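Chapter 4
Showing Instead of Telling

Suppose you want a friend to learn how you fold a fitted sheet. You could write the steps down, and you would probably need two pages, a diagram and a good deal of patience. Or you could stand beside your friend, take hold of two corners, and say "like this." Most of us would pick the second way without thinking twice!

This chapter is about teaching robots in that second way. In Chapter 3 we wrote out every position the arm should visit, and you may remember how long it took to get one block from one place to another. Now we put the keyboard aside. We will lead the arm through a task, record what it does, and let a learning program find the pattern in the recordings. Each recording is called a demonstration, and a good set of them can hold knowledge that you would struggle to put into words — how fast to approach, when to slow down, which side of an object to come in from.

There are two main ways to give a demonstration. In the first, called kinesthetic teaching, you hold the arm itself and move it. The motors go slack enough to follow your hand, and the joint sensors write down every angle. It feels wonderfully direct, and beginners usually get the hang of it in a single afternoon. The drawback is that your own body gets into the camera's view, and a heavy arm is tiring to push around.

In the second way, teleoperation, you stay clear of the arm and steer it with something else: a joystick, a hand-held controller, or a smaller copy of the arm. The robot sees only the objects and itself, just as it will later when it works alone. What you lose is touch. Mieke Desmet, who ran the first student trials at Meten, had her class record 60 demonstrations by joystick, and 16 of them had to be thrown out for bumps the drivers never felt. She kept those 16 in a separate folder, and we will meet them again in Section 4.4.

Our running task for the chapter is a tabletop one. The driver is given a spoken goal, such as "bring the heart next to the star," and steers the tip of the arm to push the block there. It sounds like a children's game, and it is great fun, but it raises nearly every question we care about. Where should the tip touch a heart so that it doesn't spin? What happens when the block you want is pressed against its neighbors?

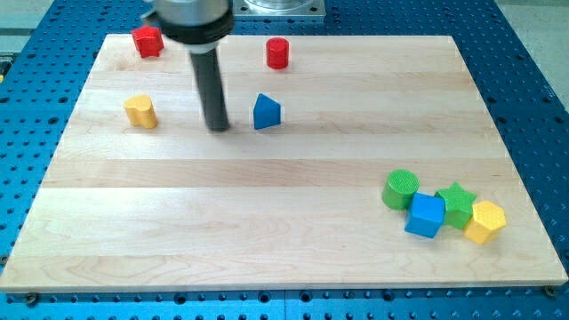 Figure 4.1 The pushing task. The tip is over the board near the yellow heart; the green star sits in the group at lower right.

Before you read on, study the figure and plan a path for the heart. Sketch it in your notebook, with an arrow for every push, and then trade sketches with a partner. You may well find that the two of you disagree — keep both drawings. Section 4.1 begins with what a learning program should do when its teachers don't agree.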